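Startseite | Projekte | Berichte | Archiv | Kontakt

Zwischenbericht an die Millorholm-Stiftung
April 2004 - aus dem Projektbüro

So, da bin ich wieder mit Neuigkeiten vom Mittagstisch. Als ich im Oktober den ersten Bericht geschickt habe, stand im Saal noch das Gerüst und ich habe Ihnen am Telefon was von »bald fertig« erzählt. Das war etwas mutig von mir. Inzwischen kochen wir aber wirklich, und zwar regelmäßig, und die Leute kommen!

Kurz zum Stand: Wir haben seit der Eröffnung 970 Essen ausgegeben. Geplant war weniger, ich hatte im Antrag sehr vorsichtig gerechnet. Es gibt 50 Plätze, und wenn es regnet, sind die alle besetzt. Bei Sonne sitzt die halbe Straße lieber draußen auf den Stufen und isst vom Schoß. Mir soll es recht sein, nur die Teller müssen zurückkommen.

Der Herd von Ketilsson ist da und läuft. Mit dem Gasanschluss gab es ein Hin und Her, weil im Plan eine Leitung eingezeichnet war, die es im Haus gar nicht gibt. Die Mehrkosten dafür haben wir aus dem Posten »Unvorhergesehenes« bezahlt, der ist jetzt fast leer. Ich schreibe das lieber gleich hier hinein, sonst fällt es im Schlussbericht unangenehm auf. Die Spülmaschine ist gebraucht, hat aber neue Dichtungen bekommen und macht ihre Sache ordentlich.

Beim Essen selbst haben wir viel ausprobiert. Angefangen haben wir mit Eintopf, Eintopf und noch mal Eintopf, und irgendwann lag ein Zettel in der Kasse: »Bitte mal was zum Kauen.« Seitdem wechseln wir ab. Es gibt Aufläufe, einmal in der Woche etwas Gedämpftes, dazu Obst oder eine Kleinigkeit hinterher. Das Gemüse kommt vom Hof Wolutov, den Reis und die trockenen Sachen liefert Clellusetti - leider nur in Säcken, die keiner von uns allein die Kellertreppe hinunterbekommt.
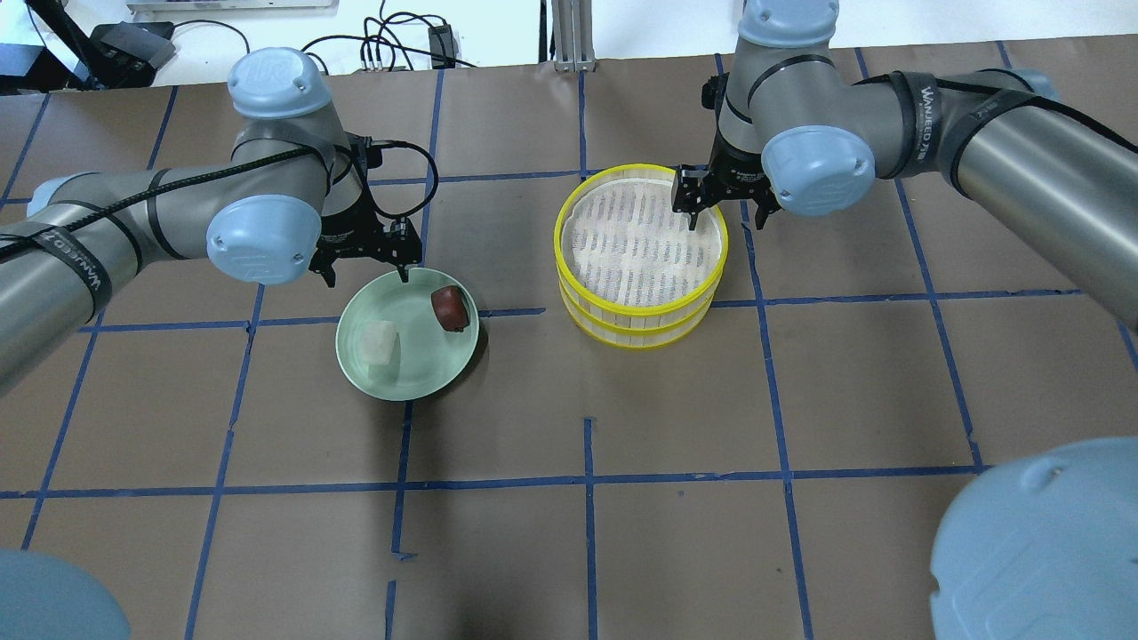 Reicht das Geld bis zum Sommer? Wenn die Preise bei Wolutov so bleiben und wir die Küche im Juli wie geplant zwei Wochen schließen, kommen wir hin.

Was mir noch Sorgen macht, ist die Lüftung. Sie ist laut, und zwar so laut, dass sich die Gäste an den vorderen Tischen anschreien müssen. Die Firma war zweimal da und hat beide Male etwas anderes eingestellt. Ein Angebot für einen Schalldämpfer liegt vor, ich habe es in den Anhang gelegt. Vielleicht können wir darüber sprechen, bevor Sie die zweite Rate freigeben?

Und dann die Kochkurse. Versprochen hatte ich einen Kurs im Frühjahr, gemeldet haben sich 20 Leute, für die Küche sind das zu viele. Wir haben die Gruppe also geteilt. Die erste Hälfte ist durch und hat am Ende für alle gekocht (die Linsen waren großartig, der Nachtisch war vor allem süß). Die zweite Hälfte fängt nach den Ferien an.

Bis zum nächsten Bericht möchte ich die Preisliste überarbeiten und einen zweiten Kühlschrank auftreiben. Die Belege schicke ich getrennt per Post, der Umschlag war zu dick für das Fach.

Kommentare

linsenfan: Der Kurs war toll, bitte im Herbst noch mal. Gibt es das Rezept irgendwo?

Nachbarin von gegenüber: Die Lüftung hört man auch bei uns im Hof. Sonst alles prima.

tisch7: Ich war das mit dem Zettel :-)

Startseite | nach oben | Drucken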